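Last updated: 8/14/26

The Ferry Clerk

I sold tickets at the Raden landing for nine years, and for most of that time the work was the same every day. The first boat left at six. The last one came back at ten. Between those hours I sat behind the glass, took money, and pushed tickets under it. A round trip to Skondusus cost three dollars when I started and went up once.

The company that ran the boats was called Boersma. It had two of them, one old and one older. When the older one was in for repairs we posted a half schedule and people complained to me. I told them I didn't fix boats. Most of them knew that and wanted to complain anyway.

My mother lived on the Skondusus side. I grew up there, in a yellow house up the hill from the dock, and moved across the water when I got the job. I could see her roof from the ticket window if the fog was off. Every evening she turned on the porch light, and every evening I looked for it before I locked the cash drawer. We never talked about this. I don't think she knew.

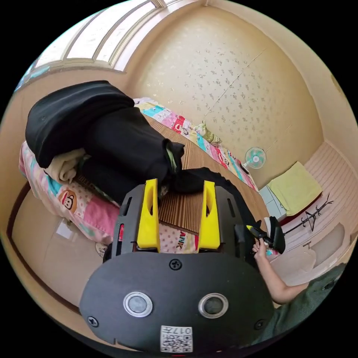
In October the company put up a notice. The bridge at Trinura was going to open in the spring, and after that there would be no ferry. The notice gave the number of days we had left, which was more than I expected, and a phone number to call about severance. I read it on my break and then went back in and sold tickets to people who had read it too.

An old man who crossed twice a week asked me what I would do. I said I would drive over the bridge like everyone else. He said he didn't have a car. I gave him his ticket and he stood there a while with it in his hand, and the woman behind him asked if the line was moving.

I called my mother that night. She had already heard.

"It'll be faster for you," she said. "You can come for supper."

"I can come for supper now."

"But you don't," she said.

She was right. It was 9 minutes across and I went over once a month, if that. I had spent all those years helping other people make a trip I didn't make myself. I told her I would come on my next day off. She said to bring my laundry if I wanted, and I said I was too old for that, and she said I could suit myself.
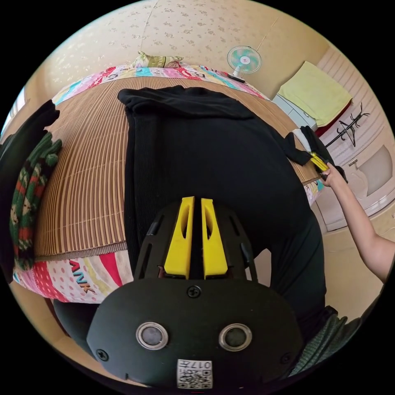
The Last Boat

The winter was slow. Some people came down just to ride over and back so they could say they had. They took a lot of pictures of the rail and the bell. I sold them round trips and they tipped me, which had never happened before.

I went to my mother's for supper on every day off. At first we didn't have much to say. She asked about the boats and I asked about her knee. After a few weeks it got easier. She told me she had taken the ferry to Raden the morning she found out she was expecting me, bought a coat she couldn't afford, and carried it home in the box so the neighbors would see it. She still had the coat. She got it out and laid it on the bed in the spare room and we both looked at it. The lining had been replaced. It was a good coat.

"What did it cost?" I asked.

"Sixty-eight dollars," she said. "Your father didn't speak to me for two days."
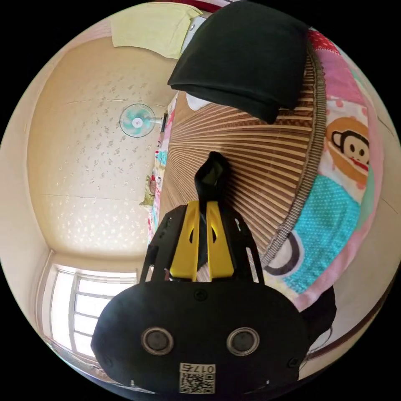

On the last night there were 60 people on the dock, which was as many as the boat could hold. I sold out and put the sign in the window. Then I took the cash drawer to the office, signed for it, and handed in my key. The manager asked if I wanted to ride along. The crew had kept a space for me by the wheelhouse.

It was cold and clear. Somebody had brought an accordion and played it badly. I stood at the rail with my hands in my pockets and watched the hill get bigger. Her porch light was on. When we were close enough I saw that she had come down to the dock, with her cane, in the coat.

The engine cut out and we drifted the last few yards. A deckhand threw the rope.

"You're late," my mother said when I got to her.

I said we had left right on time. She took my arm and we started up the hill.

Contact | Copyright, all rights reserved | Back to top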